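Checkliste Vorführplatz Greifarm, Tag der offenen Tür
Rundgang vor dem Einlass, mit Kommentaren

Durchgang gemacht von: Gonçalo Tavares (Aufbau, Technik)
Gegengelesen von: Bhupendra Sengar (Besucherbetreuung)
Platz: Halle Ustier, Tisch »Ana«
Stand: Juli, erste Runde vor dem Einlass, zweite Runde nach der Mittagspause

Vorab ein paar Worte an alle, die am Tisch stehen: Ich freue mich riesig auf diesen Tag. Beim Probelauf mit den Kollegen von Abou Jaoude standen gestandene Maschinenbauer mit offenem Mund da und wollten noch eine Runde sehen (und noch eine). Trotzdem bitte die Liste ganz durchgehen, auch die langweiligen Punkte. Kommentare stehen jeweils unter dem Punkt, Offenes ist mit OFFEN markiert.

1. Zugang und Absperrung

1.1 Bodenmarkierung vollständig und gut zu sehen: OK
Eine Ecke war von den Rollwagen abgescheuert, ist neu geklebt.

1.2 Abstand Besucher zum Arbeitsbereich eingehalten, auch bei ganz ausgestrecktem Arm: OK
Mit Bhupendra geprüft. Er hat sich an die Absperrung gestellt und nach vorne gebeugt, so weit es ging, ich habe den Arm im Handbetrieb in die äußerste Position gefahren. Bleibt reichlich Luft.

1.3 Höchstens 19 Personen gleichzeitig an der Absperrung: OK
Bhupendra regelt das am Eingang. Kinder bitte nach vorne lassen, die sehen sonst gar nichts!

1.4 Fluchtweg hinter dem Tisch frei: OFFEN
Dort stehen noch zwei leere Transportkisten. Kommen vor dem Einlass weg.
Nachtrag zweite Runde: erledigt.

2. Not-Halt und Betriebsart

2.1 Not-Halt am Tisch löst aus, Arm bleibt stehen: OK
Dreimal probiert, einmal davon mitten in der Bewegung.

2.2 Not-Halt am Bediengerät löst aus: OK

2.3 Wiederanlauf nur nach bewusster Quittierung: OK
Bitte erst quittieren, wenn jemand in den Arbeitsbereich geschaut hat. Laut »frei« sagen, auch wenn man allein am Tisch steht.

2.4 Reduzierte Geschwindigkeit eingestellt: OK
Steht auf 300 Millimeter pro Sekunde und bleibt den ganzen Tag so. Ich weiß, schneller sieht es spektakulärer aus. Aber gerade in diesem Tempo kann man wunderbar verfolgen, wie der Greifer sich ausrichtet – das haben mir im Probelauf gleich mehrere Leute gesagt.

2.5 Schlüssel für die Betriebsart abgezogen: OK
Liegt bei mir. In der Mittagspause hat ihn Bhupendra.

3. Greifer und Greifgut

3.1 Schrauben an beiden Fingern fest, nichts wackelt: OK
Mit dem Drehmomentschlüssel nachgezogen, auch die kleinen Schrauben an den Haltewinkeln. Eine hatte minimal Spiel, die anderen saßen.

3.2 Polster an der Fingerspitze sauber und unbeschädigt: OK
Zwischendurch mit dem trockenen Tuch abwischen. Kein Reiniger.

3.3 Kabel am Handgelenk ohne Knick, Schlaufe frei: OK
Die rot-graue Leitung unter dem Greifer braucht ihren Bogen. Nicht straffer binden, auch wenn es ordentlicher aussähe.

3.4 Greifgut ohne scharfe Kanten, Ersatzteile in der Kiste: OK
Sechs Teile in der Ersatzkiste, alle durchgesehen.

3.5 Greifkraft passt zum Greifgut: OK
Mein Lieblingspunkt. Das orangefarbene Teil in Brotform ist der Publikumsliebling, und ich kann es verstehen: zwei schwarze Finger, einer drückt von oben, einer stützt von unten, und dazwischen so ein rundliches Ding. Kraft bitte auf der Stufe »weich« aus dem Goleo-Programm lassen. Wer umstellt, trägt es im Tischbuch ein.
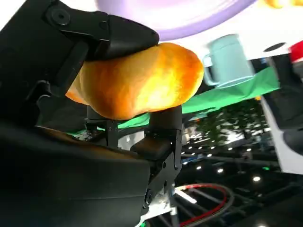 3.6 Verhalten bei Stromausfall geprüft, Greifer öffnet nicht von selbst: OK
Test mit leichtem Greifgut, Arm tief über der Ablage. Alles blieb, wo es war.

3.7 Zählerstand der Greifzyklen notiert: OK
1.127 vor dem Einlass. Bin sehr gespannt, was abends draufsteht.

4. Umgebung

4.1 Licht blendet weder Bediener noch Besucher: OK mit Anmerkung
Von ganz links spiegelt es ein wenig. Stört die Vorführung nicht, trotzdem im Auge behalten, wenn nachmittags die Sonne herumkommt.

4.2 Unterlagen und Tücher auf dem Tisch liegen glatt: OK
Nach jeder Runde glattziehen. Beim Probelauf hat der Finger einmal eine Falte mitgenommen, das war lustig, muss aber vor Publikum nicht sein.

4.3 Keine Getränke an der Absperrung: OFFEN
Das Schild fehlt noch. Bhupendra druckt eins.
Nachtrag zweite Runde: Schild hängt, in gut lesbarer Höhe.

5. Ablauf mit Besuchern

5.1 Begrüßung und Sicherheitshinweis vor jeder Runde: OK
Kurz halten. Zwei Sätze reichen, dann los – die Leute wollen den Arm sehen und nicht uns.

5.2 Mitmachen nur am Bediengerät und nur mit Betreuung: OK
Wer mag, darf die Ablageposition wählen. Hand bleibt dabei immer am Zustimmtaster, und zwar unsere.

5.3 Fragen, die wir nicht beantworten können, aufschreiben: OK
Block liegt am Infopult. Im Probelauf kam die Frage, ob der Arm auch eine rohe Tomate halten könnte. Tolle Frage, probieren wir nächste Woche aus!

Freigabe Vorführbetrieb: erteilt nach Erledigung von 1.4, G. Tavares
Nächste Prüfung: nach der letzten Runde, vor dem Abschalten. Bitte Punkte 2.1, 3.1 und 3.7 wiederholen und den Schlüssel bei mir abholen.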